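Prillier Door Station review: three months with an IP intercom in a small building

Print this page
E-mail this to a friend

I manage a guesthouse with 16 rooms, and until last fall the front door had a two-wire buzzer older than most of our guests. You pressed a button, something crackled, and you let the person in on faith. So when Lerkgate quoted me for a Prillier panel with indoor monitors on ordinary network cable, I was ready to be pleased, and I have been. Very pleased!

The install took one day. Hauke Stöcker from Lerkgate ran Cat 6 from the entrance to our existing switch, plugged in the panel, and had it talking to the first monitor before I'd finished my coffee. Power comes down the same cable. The setup page runs in a browser, and it's plain enough that I added the last 7 rooms myself (I'm no network person). You type the room number, pick the monitor from a list, give it a name, save.
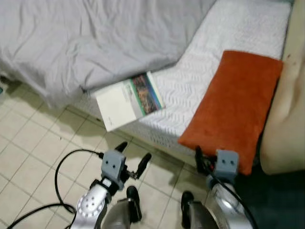
Call quality is where it really wins me over. The old system made everybody sound like they were standing in a drain. With the Prillier I can hear a delivery driver clearly over street traffic, and the echo canceling is so good that I stopped leaning toward the monitor after the first week. Video comes up almost the moment the bell rings, even at night under our one weak porch lamp.

The phone app is nearly as good. Calls forward to my cell when I'm out, and I've opened the door for a late arrival from a parking lot 74 miles away - I'm still a little thrilled by that. Set the ring delay to something longer than the default, though. Ours gave up so fast that guests in the back rooms couldn't get to the monitor in time.

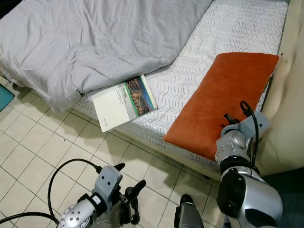
Mercy Athumani wrote in to say her building uses the same panel and she had trouble with the app after a router swap. Her monitors kept working, but calls stopped reaching her phone until she deleted the panel from the app and paired it again. Good to know, and I've added it to my notes. She also likes the key fobs better than the keypad, and I'm with her there. The keypad buttons are small and the backlight is dim.

What else would I change? The wall bracket for the monitor is fussy, with a clip at the bottom you have to find by feel. The event log holds plenty of entries but exports only one page at a time. And the printed manual skips the relay settings completely, so if you have an electric strike like our Kilolent, ask your installer to write down the release time. Ours is set to 3 seconds and works beautifully.
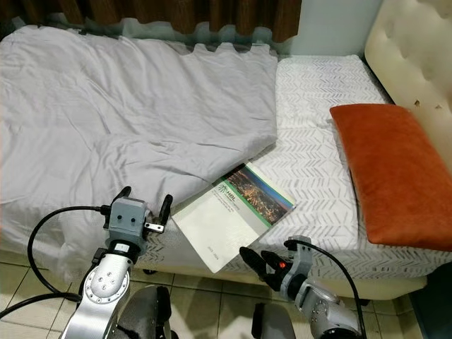 Bed with duvet and orange pillow.

I'm adding a second panel at the garden gate in April. Same model, same cable, and this time I'm doing the setup from start to finish myself.

Print this page
E-mail this to a friend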